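Ha salido el segundo informe del proyecto Iken sobre el tiempo de disponibilidad en la atención a domicilio y el mantenimiento técnico. El texto, de 70 páginas, recoge las respuestas de 1739 trabajadores y de 241 empresas, y puede pedirse en papel o descargarse desde la zona de afiliación. 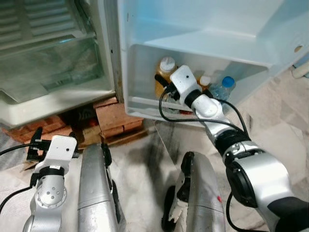

Condiciones de trabajo | Tiempo y descanso

La pregunta de partida era sencilla: qué pasa con las horas en que una persona no está en su puesto, pero debe contestar al teléfono y presentarse si la llaman. En muchos convenios esas horas se pagan con un plus fijo y no computan como jornada. En otros ni siquiera aparecen, y todo depende de lo que se haya hablado con el encargado.

El equipo de Iken distingue entre guardia presencial y guardia localizable, y dentro de la segunda separa los casos según el plazo de respuesta. Cuando el plazo es corto, la persona apenas puede alejarse de casa ni hacer planes con la familia. El informe propone que ese tiempo se trate como trabajo a efectos de descanso, aunque la retribución se negocie aparte. Es una propuesta que ya figuraba en el primer informe y que ahora viene con una redacción más precisa, pensada para llevarla tal cual a la mesa.

El capítulo 2 compara los cuadrantes de dos empresas que aceptaron facilitarlos. Trirkorex publica las guardias con un mes de antelación y permite cambios entre compañeros sin autorización previa. Zavum las comunica cada semana y exige el visto bueno de la jefatura de zona. En las dos se incumple a veces el descanso entre jornadas después de una salida nocturna – casi siempre porque el cuadrante del día siguiente ya estaba cerrado cuando se produjo el aviso.
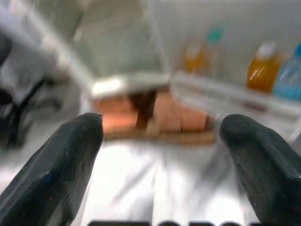
Otro punto que interesa a los delegados es el registro. Buena parte de las empresas anota la hora de entrada y salida del turno ordinario, pero no la hora de la llamada ni la de regreso al domicilio. Sin esos datos es muy difícil reclamar el descanso compensatorio. El anexo incluye un modelo de hoja que puede adaptarse a cada centro, con una casilla para el desplazamiento.

La metodología sigue la escala Ásgeirsdóttir de previsibilidad horaria, que el proyecto ya usó en la edición anterior, de modo que las tablas de ambos informes se pueden comparar directamente. Quedan fuera los autónomos y el personal de plataformas, a los que se dedicará un estudio propio.

En junio habrá una sesión en línea para secciones sindicales, a las 17.30. Conviene enviar antes las dudas sobre cláusulas concretas e indicar el convenio de aplicación.

Última actualización: mayo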